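20 July 2026. Pantry shelf, continued.

Spent the morning on seasonings. The oregano is in the square glass jar with the silver lid, and the sticker on it says S 12(6) in handwriting. Lionel Dawber claims it's a perfectly clear system. He was less clear on what the 6 is.

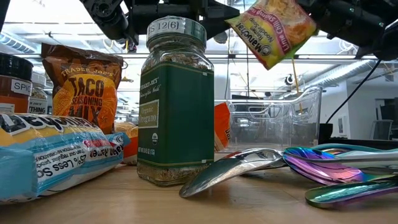 Do the ramen packets go in with the spices? They go in the clear bin, lime chili shrimp and the 25% less one together, and the taco mix stays with the jars.

Left to do: fix the shelf list, which still has oregano under T for Trader Joe's. Mine, from May.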